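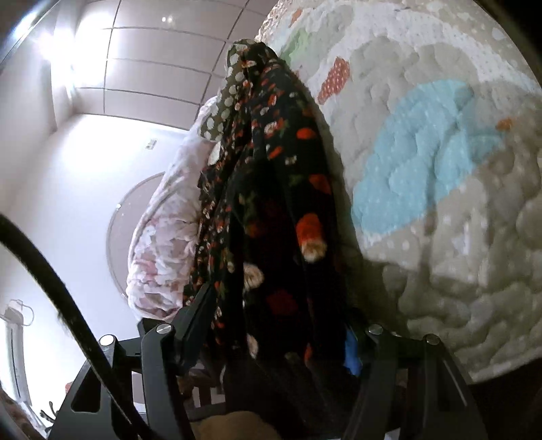 Wednesday, end of the March run. Sorting room, Undbridge

Long one today so I'm writing it up while it's still in my head. Yutong asked for proper notes this time and not the back of a delivery slip (fair!).

We got through 232 pieces between the morning start and the tea break at half past three, which is up on last week's 205 but with the same four of us on the floor, so I wouldn't go shouting about it yet. Most of it was the mixed Drirora load, meaning no two things alike - frocks, bedding, bits of curtain, all in together.

Prints are still the hard part. A dark floral on its own is fine, you pinch it high up, lift, let it drop and there's your garment. Put it next to another floral and a quilt with shapes all over it and even I have to look twice to see where one thing stops and the next one starts. Odair reckons the folds tell you more than the colours do and I'm coming round to that. When I lift I now wait for the cloth to hang before I do anything else, a good slow breath, and only then bring it across. It feels daft for the first ten minutes and then you stop noticing.

Grip notes, for whoever is on tomorrow:

Take thin cloth from a bunch, never from a single layer. Single layers slide.

Quilts want a pinch on a pucker near an edge. The middle is hopeless, I tried it over and over before lunch and got cross.

Close gently. If you squeeze hard the fingers skate off and you've only made a smaller fold.

Keep the cable on the outside of your wrist. I had it across my arm for most of the first hour and wondered why my elbow ached.

Now the bit I wanted to get down, about the rota. When Ardeleanu's people put in the Kukamance line we were all told the picking would go to the arms and we'd move to checking. Well, it has and it hasn't. The arms do the plain whites and the towels beautifully, I'll give them that, and I don't miss towels one bit. What comes to us is everything they put back, so the pile on our side is smaller but every single piece in it is awkward. You used to get a run of easy ones and have a chat. Now it's thinking all day. I went home on Monday more tired than I ever did off the old tables, and my back was perfectly all right, it was my head that had gone.

Odair sees it the other way. He's got a bad shoulder and says he'd have been out by the summer if he was still hauling wet sheets, and he likes being asked how he does a thing. I do like that part too. Fifteen years I've been folding and lifting and it's only now somebody wants to know which finger moves first!

We did agree on one thing, that 50 minutes is too long at a stretch on the awkward pile. We tried 30 after lunch with a swap to the checking bench and I made fewer daft mistakes, or it felt like fewer. Yutong is going to put it to the office as a proper trial. I've asked that the swap counts as work and doesn't get knocked off our break, and I want that in writing.

To do:

Ask Yutong whether quilts can have their own bin, away from the dresses.

Clean the finger pads before the morning start, they pick up fluff.

Find out who decides what the arms put back. Ardeleanu's lot say it's a setting. If it's a setting then someone can change it, and I'd like us to be in the room for that.

Odair is on first tomorrow, I'm on the bench until ten.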